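The Case for the Toy Kitchen

20 December 2018
By the Early Years Policy Desk, Clastholm

When settings come to review their spending, the toy kitchen is often the first item to be questioned. It takes up floor space, its pieces go missing, and it produces nothing that can be pinned to a wall or placed in a child's folder. It is the view of this desk that the play kitchen deserves a protected place in every nursery and reception room, and that the money spent on it should be spent with more care than is usual at present.

Our position was set out in brief in June, following a review of equipment lists from 43 settings in the Clastholm area. The lists showed a wide spread. One setting had spent 3,000 pounds on a fitted corner with cupboards, a sink and a cooker hood, and then stocked it with a single tea set. Another had no kitchen furniture at all, and kept a crate of bowls, bottles and pretend fruit that was brought out to a table each morning. Staff at the second setting reported longer and more settled play than staff at the first.

We draw a plain lesson from this. Children play with the contents. A cupboard door is of interest for a short while, but a colander may be a sink, a hat, a basket for the shop or a bed for a bottle of sauce. Those who buy for young children should begin with the loose pieces and come to the furniture later, if funds allow.
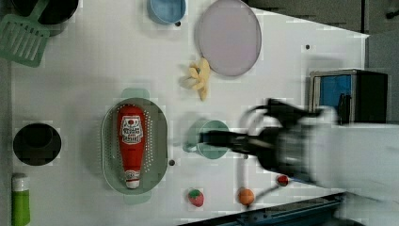
A good collection should mix the things used for cooking with the things used for eating. A pot and a spatula invite a child to prepare something; a plate, a bowl and a mug invite that child to give it to someone else. Where a set has only one of these halves, the play tends to stop early. The same is true of food. Fruit is well supplied by most makers, and a banana or a strawberry is known to nearly every child, yet the bottle of ketchup does as much work as either. It belongs to the table at home. Children argue over who may have it and how much, and in arguing they practise the language of asking, refusing and sharing.

We would also resist the habit of buying everything to one scale and one colour. Matching sets look well in the Herkumetti and Alitz catalogues, and they are simple to order. They are less useful in the hand. A large plate beside a small fruit raises questions of size that a uniform set never raises, and pieces in different colours are easier to name, sort and put away.

The matter of tidying is raised against the toy kitchen more than any other. One setting on our list held 1,639 separate pieces across its pretend play stock — far more than its staff could look after. We do not defend quantity of that kind. Our guidance remains that 18 pieces on a table are enough for a small group, with the remainder stored and exchanged from time to time. Children can be expected to clear a table of that sort themselves, and should be given the time to do so before the session ends.

There will be settings for which even a modest outlay is difficult. To these we would say that second-hand pieces, washed and checked for damage, serve perfectly well, and that the exchange scheme run from the Kaewsai centre accepts requests throughout the year. What should be avoided is the quiet removal of the kitchen to make room for another worktable. Once the space has been given up it is seldom returned.

Last updated: 20 December 2018

Related items
Sand and water: storage over the winter months
Dressing-up clothes and the shared peg
Reading corners in small rooms
The Kaewsai exchange scheme: how to make a request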